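Changing over to the winter doona

April is when I give up on the thin blanket. The house at Clumley has no heating at the bedroom end, and by 5 in the morning it shows.

The doona came from Coltier four years ago and cost me $100 on clearance. I air it over the back of the couch for an afternoon, then put it on the bed and shake it out from the foot end — doing it from the side leaves all the filling in one corner.

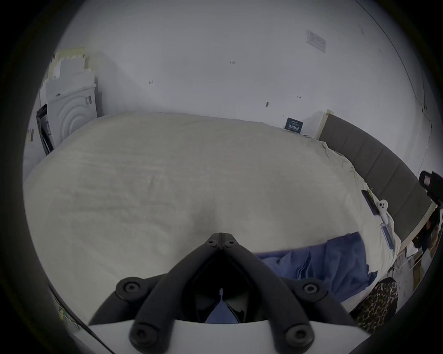
The cream doona on, blue sheet still to sort out.

I've gone back to plain cotton sheets this year. Liis swears by flannelette, but it pills on me after a few washes and I get too hot by midnight.

The grey headboard needed a vacuum between the panels as well. I use the small brush head and go top to bottom. The summer blanket gets washed and goes in the hall cupboard until spring.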